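The Case for the Plain Block

By the Editorial Board, Plastcombe Review of Early Learning

Institutions that buy for children tend to buy too much. The playroom at the Radirent Family Center was, until last March, a fair illustration. Its inventory listed 542 separate play items, of which 200 required batteries. Staff spent the first part of each morning replacing those batteries and the last part of each afternoon looking for the small doors that had held them in. The children, for their part, divided their attention among a great many things and stayed with few of them.

It is the position of this publication that a public playroom should be furnished first with plain blocks in solid colors and simple shapes, and that other purchases should wait until those blocks have been given a proper place to be used. We take this view knowing that blocks are unfashionable with donors. A donor who has paid for a talking farm can hear it talk. A donor who has paid for a cylinder has paid for a cylinder.

The objection most often raised is that blocks teach very little. Manufacturers' catalogs have encouraged this belief by attaching a lesson to every other product on the page. A child who places a star beside a cylinder is nonetheless attending to edges, to balance and to the difference between a shape that rolls and one that does not. No voice congratulates the child for doing so, and in our judgment the work is better for the silence.

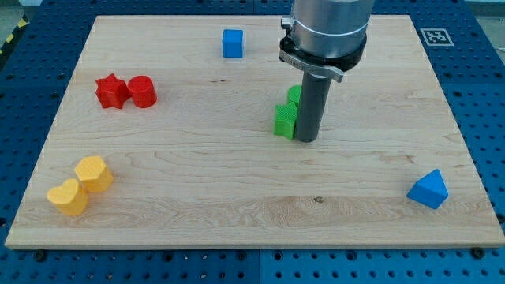
The question of surface deserves more attention than it receives. Purchasing guidelines specify the block in detail and say nothing of what will lie under it. Carpet swallows small pieces and tips tall ones. A flat wooden board set on a table gives a child a level place to build and a clear boundary within which the building happens. Light wood is preferable to a printed mat. The colors of the blocks stand out against it, and there is no painted road or pond to tell the child where things ought to go.

We would also ask institutions to resist buying large sets. The reading room on Onishi Street keeps a single tray with 10 blocks in it, and its visitors remain at that tray longer than at any other table in the building. The Plaltik Children's Annex took the opposite course and ordered 19 boxed sets in one season. Most remain in the storage room, sealed, under a shelf of holiday decorations.

None of this requires that other toys be thrown away. Puppets, vehicles and puzzles have their uses, and a rainy afternoon may call for all of them. We ask only that the order of spending be reversed. The board and the blocks should come out of the regular budget, where they can be replaced as they chip and go missing, and the novelties should be left to gifts.

Radirent's revised inventory will be presented with the spring accounts. We urge its directors to keep the list short and to add a second board before they add anything else.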